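Chapter 6
Baseboard and Other Running Trim

What you'll be able to do by the end of this chapter
Pick a baseboard profile that suits the room and the budget
Tell the common trim materials apart by weight, cut edge and price
Measure a room and write an order that a supplier can fill
Decide between a cope and a miter for an inside corner

Before you start: you should have read Chapter 4 on fasteners, or at least know a finish nail from a brad.

6.1 Why I start at the bottom of the wall

The first trim job I ever got paid for was a hallway in a duplex on Okoro Street, and I made a mess of it. I bought the boards before I measured (I had a pretty good picture of that hallway in my head, I thought), I cut every inside corner at a perfect 45, and then I stood there looking at a row of gaps I could have mailed a letter through. The walls weren't square. Walls hardly ever are. I filled the gaps with so much caulk that the owner asked me if I'd used a new kind of molding.

So I have a soft spot for baseboard. People walk past it all day and never look down, but put a room together without it and they'll tell you the place feels unfinished, even if they can't say why. It hides the joint between wall and floor, it takes the hits from the vacuum and the kids' toys, and it gives the floor the room it needs to swell and shrink with the seasons. Those are three different jobs and they pull in different directions. A tall, delicate profile hides a lot of wall but chips the first time somebody drags a chair into it. A thick, plain board takes the abuse all right, and then sticks out past the door casing and looks silly.

Most of this chapter is about that kind of trade. I'll tell you what I'd pick, and you're welcome to disagree with me — plenty of my students do, and a few of them have been right.

6.2 A few words you'll need

Running trim is anything sold by length and installed in long strips: baseboard, crown, chair rail, picture rail. Casing goes around doors and windows, and we'll get to it in Chapter 7.

The profile is the shape you see when you look at the cut end. A profile can be as plain as a flat board with one eased edge, or it can have curves and steps that were fashionable before my grandmother was born. Lumberyards give profiles numbers and the people who buy them give them nicknames, and the two almost never match. Always bring a scrap with you. I once drove 12 miles back to the yard because what I called "colonial" and what the guy at the counter called "colonial" weren't even cousins.

Shoe molding is the little strip at the floor, in front of the baseboard. It bends more easily than the baseboard does, so it can follow a wavy floor. Quarter round does the same work and looks a bit chunkier.

Reveal means a small, deliberate step between two pieces. You'll hear it a lot in the next chapter.

6.3 What it's made of

When I was learning, the choice was pine or better pine. Now you walk into a showroom and there's solid wood, finger-jointed wood, MDF, PVC, polystyrene, aluminum, and something with a stone finish that I still haven't made up my mind about.

Solid wood is what you want if the trim is going to be stained. It cuts clean, it sands well, and it can be repaired twenty years later by somebody who's never met you. It also moves, so a board that fit tight in a damp November basement can open up at the corners once the heat has been on for a while. Let it sit in the room for a few days before you cut it.

Finger-jointed stock is short pieces of wood glued end to end. It's straight and it's cheaper, and under paint you won't see the joints. Under stain you'll see every one of them.

MDF is smooth, takes paint beautifully, and makes a fine dust that gets into everything you own (wear the mask, please). Keep it out of bathrooms. The bottom edge soaks up water and puffs out like bread.

PVC doesn't care about water at all, so that's my bathroom and laundry pick. It does care about temperature, and long runs need a little space to grow.

Aluminum shows up mostly in offices, shops and very modern kitchens. It's tough and thin. You'll need the right blade and some patience, and you won't be fixing a bad cut with filler.

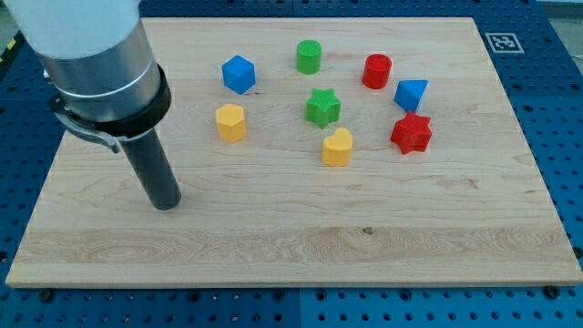
Fig. 6.1 Light-colored board with the grain running lengthwise.

A word on grain, if you're going with solid wood. Look at the face of every board before you pay for it. Small knots are fine under paint once they've been sealed, and some people like them under a clear finish. I don't mind one or two. What I do mind is a wild patch of grain right where a coped joint has to go, which is asking for the thin edge to snap off in your hand.

6.4 The Arell house

We'll follow one job all the way through this chapter so the numbers have something to hang on. The Arell house is a small place with a living room, a hall and one bath. Zoltán Vincze, who taught me most of what's in section 6.6, did the original estimate, and I've kept his notes as he wrote them, spelling and all.

The living room has 4 walls, one of them with a wide opening to the hall. The longest wall is longer than any board the yard had in stock, so we'll need a scarf joint, and you'll have to decide where to put it. (Hint: where does the couch go?) Zoltán added 10 percent to the total for waste. I'd add more if you're new at this, and feel no shame about it.

Try this before you read on
Go into any room where you live and sketch the floor plan. Mark every inside corner with an I and every outside corner with an O. Measure each wall along the floor, write the number down right away, and then measure it again. If the two numbers don't agree, measure a third time and find out which one was wrong. Keep the sketch, you'll be using it in section 6.5 when we write up the order.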